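Faritz open day recordings: README

Hi, and thanks for downloading this. I put the folder together after our open day in July, mostly so the people who came by and asked "can I have the data?" would stop having to email me. (Please do still email me if something is broken.)

What's in it

There are 30 episodes, all of the same job: two arms, one chair, two throw pillows. Each episode has its own folder with the head camera video, the joint positions for both arms, the gripper commands and a short text note. The notes are mine and I typed them between runs while talking to visitors, so expect typos.

How the day went

We ran from 10 in the morning until the last visitors drifted off, in the front room at Tretdale. I had planned on a tidy demo every half hour. That lasted until the first group of kids asked if they could drive, and after that it was a free-for-all, in a good way! So 8 of the episodes were driven by visitors and the rest by me. You'll spot the visitor ones quickly, they're slower and the arms wander a lot more. I left them in because I think they're the best part of the set. 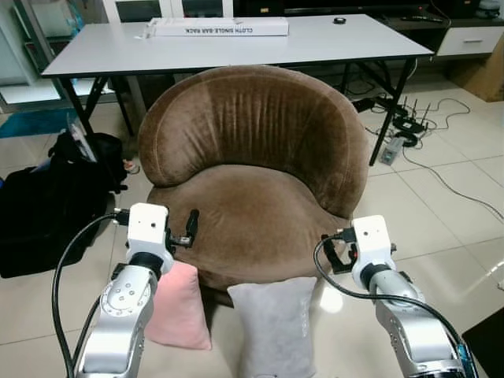

The question I got most was why we bother with pillows. Soft things are hard! A pillow changes shape when you squeeze it, it sags when you lift it, and it never lands quite the way you wanted. Velvet doesn't help either, the pillows drag on it. If you're training anything on this, I'd start with the pink pillow episodes and move on to the gray ones later.

Files

episodes/ has one folder per run
notes.txt has my comments for the whole day
splits.csv has the split I use myself, with 6 episodes held out for testing

Things to know before you use it

The sound is stripped out, as people were chatting the whole time. The light changes a lot between morning and afternoon. I didn't clear up the room between runs, so the background moves around a bit, and there are cables on the floor in places. Two of the runs stop early (I hit the wrong pedal, sorry) and they're marked "short" in the notes.

The joint logs use the Srivastava format, same as our Falumport set, so the old loader should read them fine. If it complains about timestamps, update it first and try again.

Use it for whatever you like, teaching included. If you publish something, a mention of the Faritz open day set would be nice, and please send me a link!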